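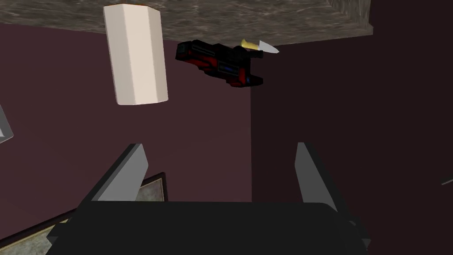 Why does the public climate dashboard show lower building-sector emissions for March than the inventory workbook?

The dashboard leaves out any utility account that has no matching emission factor, and after the March import 322 accounts had none. The workbook uses its own factor sheet and still counts them.

Search tickets
All queues
Go

Ticket type: Data discrepancy
Product: Favonska, inventory module and public dashboard
Site: City of Kimside, climate action reporting
Opened: 4/30/25
Priority: High (dashboard figure is cited in council packet)
Status: Resolved, one follow-up open

Reported behavior

The building-sector total on the public dashboard dropped sharply between the February and March reporting periods. Electricity use in kWh did not drop. It is close to flat on the same page, one chart up. The internal workbook, fed from the same Vachon utility export, shows no drop in emissions either.

Transportation and solid waste totals match in both places. Only purchased electricity is affected. Natural gas accounts load from a different file and look fine.

Expected behavior

Dashboard total and workbook total agree to within rounding, as they have in every earlier period.

Steps to reproduce

1. Open the dashboard and set the period to March.
2. Select Buildings, then Purchased electricity.
3. Compare the CO2e value with the same line in the workbook.
4. Set the period back to February. The values agree.

Log

Entry 1, support

First check was the cache. The dashboard holds rendered charts for 60 minutes, and several earlier tickets from this site turned out to be a stale chart viewed right after an import. Cache cleared by hand. Value unchanged. Browser cache ruled out with a private window and a second machine.

Entry 2, support

Checked the row count. The Vachon export contains 804 accounts. The import summary also says 804 accounts loaded, no rejects, no warnings. kWh summed across the loaded rows equals the control total in the last line of the file. The import is complete as far as activity data goes, so the loss happens at the calculation step.

Please do not rerun the import in the meantime. A second run creates a new version of the period and makes the comparison harder.

Entry 3, site

Not rerun. We had one question on our side about whether the grid factor was updated. The climate plan commits us to the annual regional factor, and a new one was expected this spring. If the new factor had been loaded early it would explain a lower number.

Entry 4, support

Factor table checked. No new grid factor has been loaded for Kimside. The February and March periods both point to the same factor set. Also, a factor change would move every account by the same ratio. Pulled two accounts at random: one has the same kg per kWh as in February, the other has a CO2e value of zero with normal kWh. It isn't a factor update.

Entry 5, support

Ran the account-level report with the filter kWh greater than zero and CO2e equal to zero. Result is 322 accounts. In February the same filter returns an empty list.

All of the zero accounts are in two service areas. None of the accounts in the other service areas are affected. Asked the site whether anything changed in how Vachon labels those areas.

Entry 6, site

Vachon sent a notice with the March file saying that two service areas were renamed to show the voltage class and the community solar status. The old names were short. The new ones are long, and they differ from each other only in the last few words. The notice was filed with the invoices and did not reach the reporting staff. The names in our factor table were updated to the new wording by the billing side, through the shared lookup screen, so the two should match.

Entry 7, support

Found it. The service area field in the import template is limited to 40 characters. Longer text is cut at that length on load, without a warning. The factor lookup is an exact text match. The lookup screen has no such limit, so the full name is stored there and the shortened name on the account can't match it. Where the lookup finds no match, the calculation writes a zero and goes on to the next row.

Both renamed areas are cut to the same string, so adding the shortened name to the factor table as a quick fix is not safe. It would clear the zeros, but would apply one factor to both areas, and the community solar area has a lower one under the method the city adopted. The total would look believable and be wrong.

Entry 8, site

Understood. We need a corrected figure before the council packet closes. The plan has an interim target for buildings, and the drop as shown would put the city under it. Two groups that follow the plan have already quoted the dashboard number in written comments. Can the dashboard be taken down for that sector while this is fixed?

Entry 9, support

Yes. Settings, Public view, Sector visibility, clear the box for Buildings. The sector is replaced by a short text you can edit. Suggested wording: "March building data is under review. A corrected value will be posted here." The citywide total also has to be hidden, as it will otherwise be summed without the hidden sector.

Note that the embedded copy on the city website is hosted by Drultametti and refreshes from a nightly snapshot. It will keep showing the old value until the next snapshot. If that is too slow, their service desk can push one on request.

Entry 10, site

Sector and citywide total hidden. Drultametti pushed a snapshot and the embedded copy now shows the review text.

Entry 11, support

Workaround applied on a test copy first:

- Import template switched from service area name to service area code. The code was in the Vachon file all along, in the column after the name, and did not change with the rename.
- Factor table keyed on the same code.
- March period recalculated from the loaded file, version 2. No new upload needed, the original file is kept with the period.

Account-level report on version 2: zero-CO2e filter returns an empty list. Building-sector total agrees with the workbook to the rounding of the last digit. Spot check of one account in each renamed area shows the right factor on each.

February and earlier periods were not recalculated. They used the old short names, which fit the field, and their published values stand.

Entry 12, site

Checked against the workbook and accepted. Version 2 applied to production, sectors made visible again. The packet will carry the corrected figure and a footnote that the value first posted was too low owing to a data matching error. The two groups have been sent the correction by email.

Root cause

Silent truncation of the service area name on import, followed by a calculation rule that treats a missing factor as zero.

Fix

Permanent for this site: lookup by code. For the product, two changes have been passed to development. The import should stop with an error when a text value is longer than its field. A missing factor should leave the result blank and list the account in the import summary. The first is scheduled for the next maintenance release. The second affects other customers who rely on zero for accounts they exclude on purpose, and is kept open as a follow-up on this ticket.

Until then, sites that match on names should run the account-level report with the filter from entry 5 after every import and before publishing.

Was this ticket helpful?
Share
3 comments
Sign in to comment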